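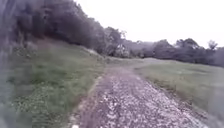 Stakallow publishes code of practice for walking robots on public paths

23/02/2024

Stakallow has today published a code of practice for operating legged and wheeled robots on footpaths, farm tracks and other unsurfaced routes open to the public. The code is free to download and applies to all Stakallow field work with immediate effect. Other operators may adopt it without charge or registration.

The document was written with Malik, which builds navigation software for outdoor machines, and Westley, a land management firm that looks after gravel tracks, grazing land and woodland edges. It runs to 27 pages and is divided into 4 parts: planning, the operator's duties, conduct on the route, and records.

Most existing safety guidance for mobile robots was written with factories and warehouses in mind, where floors are flat and access is controlled. A country track has loose stone, soft verges and no fixed edge, and anyone may come round the bend. The code sets out what an operator should do in those conditions.

The main requirements are:

A named operator must be within sight of the robot at all times and carry a working stop control. Where trees or a bend would block the view, the operator walks ahead of the robot or stops it.

Speed on loose gravel must not exceed a normal walking pace. On slopes, the operator sets a lower limit after walking the route on foot.

The robot gives way to walkers, riders, cyclists and livestock. For horses it must come to a complete halt, sit or lower itself if it can, and stay still until the rider has passed.

Robots stay on the made surface. Verges may be used to let others by, but not as a shortcut, and not at all where the landowner has marked them as sown or nesting ground.

Work stops when mist or failing light means the operator can no longer see the far end of the section being walked.

Camera recordings made for navigation must be checked before they are kept. Faces and number plates are to be blurred, and footage with no further use is deleted.

Every stumble, fall, loss of signal and manual stop is logged, whether or not anyone else was nearby. The code includes a one-page form for this, which can be filled in by hand.

A draft was tested on the Milidel route, a mix of gravel track and open grass used by Stakallow for outdoor trials. Robots walked 3,000 metres in each session under the draft rules, and operators' comments led to 3 changes. The largest was to the section on verges – the first version allowed a robot to leave the track whenever the operator judged it safe, and Westley asked for tighter wording to protect the grass in wet months.

The code does not replace the law on rights of way or data protection, and operators still need the landowner's permission before bringing a robot on site. It does not cover flying machines or robots that carry passengers.

Stakallow will review the code in June and invites comments from operators, landowners and path users before then. A printed copy can be requested from the Stakallow press office, which can also arrange visits to the Milidel route.

Ends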